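Idalach Greifplanung
Softwaremodul für Greifplanung und Simulation an Parallelgreifern

Hersteller: Ultwood
Bestellnummer: 852
Stand: August 2023

Übersicht

Idalach berechnet Greifposen für Zweifingergreifer und prüft sie in der Simulation, bevor ein Programm an die Steuerung übertragen wird. Das Modul läuft auf einem Arbeitsplatzrechner neben der Robotersteuerung und greift nicht in deren Sicherheitsfunktionen ein. Es richtet sich an Betriebe, die Werkstücke häufig wechseln und die Greifpunkte bisher von Hand einlernen.

Geliefert wird ein Installationspaket mit Planer, Simulationsfenster und Schnittstellenbibliothek. Die Bewegungsplanung des gesamten Arms ist nicht enthalten. Dafür bietet Ultwood das Modul Qian an, das dieselben Projektdateien liest. Beide Module lassen sich unabhängig voneinander lizenzieren.

Greifansicht

Die Greifansicht zeigt den Bereich zwischen den Fingern aus Sicht der Handkamera. Gerendert wird bewusst einfach: einfarbiger Hintergrund, Greifer in Weiß- und Grautönen, das Objekt in einem gedämpften Gelbton. Texturen können je Objekt zugeschaltet werden. Für die Kontaktberechnung spielt die Darstellung keine Rolle, sie arbeitet auf den hinterlegten Kollisionskörpern.

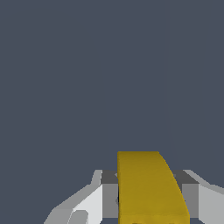 Kollisionskörper werden beim Import automatisch aus dem Netz erzeugt. Bei gewölbten Flächen zerlegt der Planer das Objekt in mehrere konvexe Teile. Die Zahl der Teile lässt sich im Objektdialog begrenzen, was die Rechenzeit senkt und die Kontaktpunkte an Rundungen etwas ungenauer macht. Für Teile mit einer geraden und einer gebogenen Seite empfehlen wir die Voreinstellung „fein“, sonst kann der Planer eine Auflagefläche annehmen, wo am echten Teil nur eine Linie trägt.

Greifposen planen

Der Planer tastet die Oberfläche ab, sucht gegenüberliegende Kontaktpaare und verwirft alle Paare, die außerhalb des Greiferhubs liegen. Die übrigen Kandidaten werden nach Reibungsreserve, Abstand zum Schwerpunkt und Freiraum der Finger bewertet. Die Gewichtung der Kriterien ist einstellbar und wird mit dem Projekt gespeichert.

Liegt ein Objekt schräg zu den Fingern, berechnet Idalach zuerst die Drehung des Handgelenks und erst danach die Schließbewegung. Ist die Drehung durch Achsgrenzen nicht möglich, erscheint der Kandidat grau in der Liste und die betroffene Achse wird genannt. Der Anwender kann ihn trotzdem öffnen und von Hand verschieben. Jede Verschiebung löst eine neue Prüfung aus.

Bohrungen und Vertiefungen werden als Sperrflächen behandelt, sobald ihr Durchmesser einen einstellbaren Wert überschreitet. In Version 2 geschieht das ohne eigenen Arbeitsschritt, in der Vorgängerversion mussten Sperrflächen noch eingezeichnet werden.
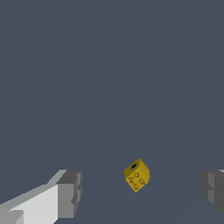 Lacey Rowbotham schreibt uns dazu aus Cusgate, die automatischen Sperrflächen hätten ihr beim Umrüsten die meiste Arbeit abgenommen. Sie wünsche sich allerdings, dass man den Grenzwert je Objekt und nicht nur je Projekt setzen könne. Bei gemischten Kisten mit kleinen und großen Teilen müsse sie sonst zwei Projekte pflegen, und die liefen mit der Zeit auseinander.

Der Grenzwert je Objekt ist für das nächste Update vorgesehen. Bis dahin kann er über die Schnittstellenbibliothek beim Laden eines Objekts überschrieben werden. Ein Skript dafür liegt im Ordner „Vorlagen“.

Haltephase prüfen

Nach dem Schließen simuliert Idalach eine Haltephase mit frei wählbarer Dauer. Dabei werden Fingerkraft, Schlupf und Lage des Objekts aufgezeichnet. Überschreitet der Schlupf die Toleranz, bricht der Lauf ab und springt auf den Zeitschritt, in dem die Überschreitung begann. Die Kurven lassen sich als CSV-Datei ausgeben.

Geprüft werden kann mit ruhender Hand, mit einer Hubbewegung oder mit einem eigenen Beschleunigungsprofil. Profile aus Qian werden direkt übernommen. Für lange Objekte, die deutlich über die Finger hinausragen, sollte immer mit Profil geprüft werden – in Ruhe fällt ein Kippmoment kaum auf.

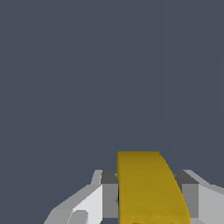

Mehrere Läufe können als Serie gestartet werden. Die Serie variiert Reibwert, Masse und Anfangslage innerhalb der angegebenen Grenzen und fasst das Ergebnis in einer Tabelle zusammen. Abgebrochene Läufe bleiben vollständig gespeichert und können einzeln wieder geöffnet werden. Serien laufen auch ohne Anzeige, etwa über Nacht auf einem zweiten Rechner.

Technische Angaben

Greifertypen: Parallelgreifer mit zwei Fingern
Mitgelieferte Greifermodelle: 14
Eigene Greifermodelle: Import als URDF
Objektformate: STL, OBJ, STEP
Betriebssysteme: Windows 10, Windows 11, Ubuntu 22.04
Programmierschnittstellen: Python, C++
Einstellbare Bewertungskriterien: 11
Ausgabe: Greifposen als JSON, Messkurven als CSV
Oberfläche: Deutsch, Englisch

Hinweise zur Inbetriebnahme

Vor der ersten Übertragung muss der Werkzeugmittelpunkt in Idalach mit dem Wert in der Steuerung abgeglichen werden. Weichen beide voneinander ab, meldet die Bibliothek einen Fehler und sendet keine Posen. Reibwerte aus der mitgelieferten Tabelle sind Anhaltswerte und ersetzen keine Messung am Werkstück. Fingeraufsätze müssen als eigener Körper angelegt werden, auch wenn sie nur wenig auftragen.

Projekte aus der Vorgängerversion werden beim Öffnen umgewandelt. Eingezeichnete Sperrflächen bleiben erhalten und haben Vorrang vor den automatisch erkannten.

Lizenz und Lieferung

Einzelplatzlizenz oder Netzwerklizenz, jeweils mit einem Jahr Updates. Die Testversion enthält alle Funktionen außer dem Export der Greifposen. Schulungen finden in Cusgate statt, der nächste freie Termin liegt im Februar. Anfragen bitte mit Angabe von Greifertyp und Steuerung an den Vertrieb von Ultwood.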